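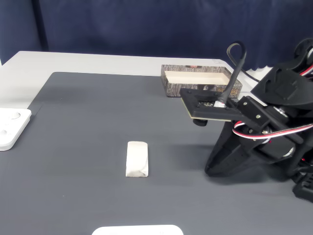

The Vindik V2 is a small desktop arm with a flat end plate where most kits in its class put a two-finger claw. I bought mine in March and have run it most evenings. The brackets are 3D-printed in black and the joints are servo motors, so nothing about the build will surprise anyone who has put together a hobby arm before. My main test job is moving a small white paper-wrapped block into a shallow box with a bark print on the outside. The box sits toward the back of the mat, close enough that the plate reaches over one corner of it. A dark gray mat under everything helps the overhead camera find the block, and I would suggest one to any buyer with a white table like mine.

I compared three end effectors: the stock Vindik plate, the Vokside two-finger gripper, and a soft gripper from Pîrvu. Each got 60 tries at the same task with the same controller settings.

The Vokside was the most reliable on the block, but it needs the wrist turned to match the block's long side. If the angle is off, the fingers push it away. It is also the heaviest of the three and the elbow servo gets warm after a long session.

The Pîrvu does not care much about angle. It does need clearance on all sides, and near the wall of the box it ran out of room. I stopped using it for this job after the test.

The stock plate comes at the block from above, so the angle hardly matters. Creases in the paper gave it trouble at first. Slowing the last part of the descent fixed most of that.

Cable routing is the weak point. The black cable on the plate stands up in a tall loop, and the red, white and black wires run across the arm with very little holding them in place. I added 2 cable ties at the wrist. Vindik should include them.

The controller is a Valletti board. Setup took one evening, mostly because the manual skips the homing step. Tincuța Ene posted a corrected version on the user forum and I followed hers. My saved log is at 1348 cycles now with one servo replaced, the wrist.

I would buy the arm again with the stock plate. Get the Vokside as well if your parts are always lined up the same way. Skip the Pîrvu for anything that has to go into a box.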